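Granari Gripper and Wrist Camera Evaluation Set

Products / End-of-Arm Equipment / Evaluation Sets

The Granari Evaluation Set allows laboratories, schools and integrators to compare grippers and cameras on their own premises before placing an order. It is supplied by Ralotix as a complete package and may be used with the Gough tabletop arm or with a customer's existing arm, provided that the mounting pattern matches.

Each set contains the Granari gripper, a wrist camera, a room camera and the Akura controller. The two cameras are recorded on a common clock, so that a close view of the gripper can be reviewed together with a wider view of the room.

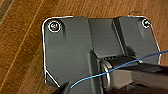
Wrist view, wood surface

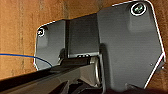
Wrist view, wood surface
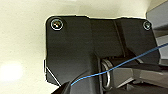
Wrist view, pale surface 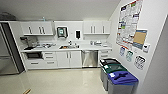 Room view, kitchenette

Ralotix Product Information

Choosing a camera position

The wrist camera is intended for close work, including the handling of cord, cable and small fittings. Part of the view is always taken up by the gripper and its mounting hardware. Customers should review sample recordings over both dark and light surfaces, as exposure settings suited to one may not suit the other. Exposure can be fixed or left on automatic in the Akura settings menu.

The room camera covers the larger surroundings, such as counters, cabinets and floor areas. It does not replace the wrist camera for fine positioning.

Specifications

Gripper weight, with wrist camera: 945 g
Reach, Gough tabletop arm: 649 mm
Camera rate: 60 frames per second
Cameras supplied: 2
Controller: Akura, desktop model

Comparing equipment

Ralotix recommends that the same task be repeated with each gripper under consideration, using the same arm speed and the same starting position. A blank comparison sheet is included in the case. Dropped items, missed grasps and operator stops should be entered separately. Where a cable is to be handled, it should be disconnected from power before the trial begins.

Fasteners on the gripper mount must be checked before first use and after any change of fingers. Replacement fingers are available in short and long versions and are ordered separately.

Availability

Evaluation sets are available for loan or purchase. Loan requests for the spring term should reach the Ralotix equipment desk by the end of November. Sets must be returned in the original case with all cables and the completed inventory card. Shipping to the customer is included in the loan fee; return shipping is charged at cost.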